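Open Afternoon at Himov, February

Himov opened its simulation lab to visitors for one afternoon in February, and I went along because the bus stops outside and the flyer promised robots opening doors. It delivered robots opening doors. I have now watched more doors being opened than most hotel staff see in a month, and I would go again.

The lab has 30 chairs and had, at the peak, a good many more people than that. Ngaio Ngata ran the demonstration from a laptop balanced on a filing cabinet. The robots live entirely in software, so the people in the front row who had asked about safety glasses were told they could relax.

Each practice room is built around one door and given a name. We saw Whitcombe first (sliding door, a crowd favorite), then Clillon, where the handle is set so low that the children in the audience took it personally. The plan was to run Nanach last, and it ran last, after a restart and a second restart.

A few numbers from the handout, for those who like them. The team has 108 rooms ready and wants 200. The robot had made 3,554 attempts by the morning of the visit. I asked how many of those had gone well and was offered a cookie — a good cookie, oatmeal.

Questions went on well past closing. A man behind me wanted to know whether it could manage a door with a dog on the other side. Ngaio wrote that down. Someone else asked why the rooms had pictures on the walls, and we learned that decorating is done by whoever loses at cards. The view on the big screen could be swung to any angle, and once the mouse was passed around, it was.

I only kept one screenshot from the day. Click for the larger version.
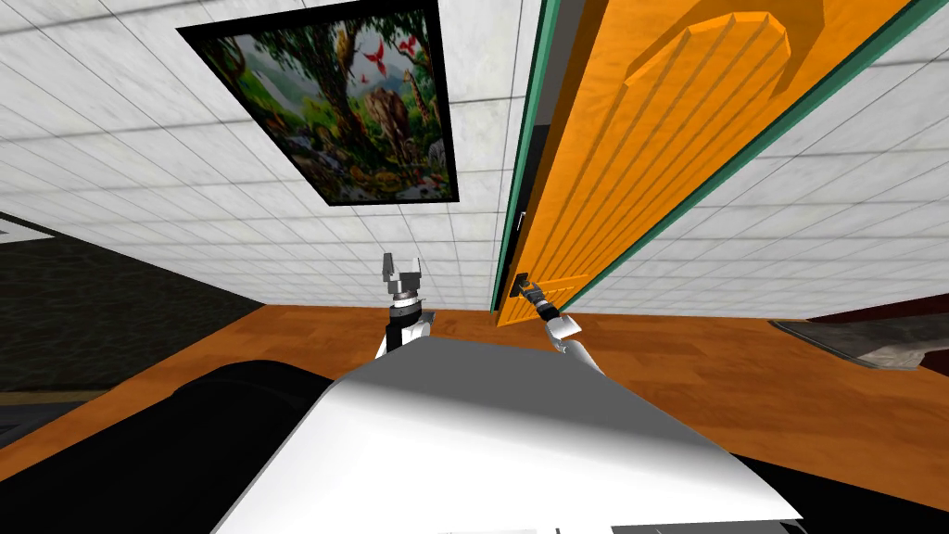
Right gripper on the handle, left gripper free, elephant and giraffe keeping to the painting.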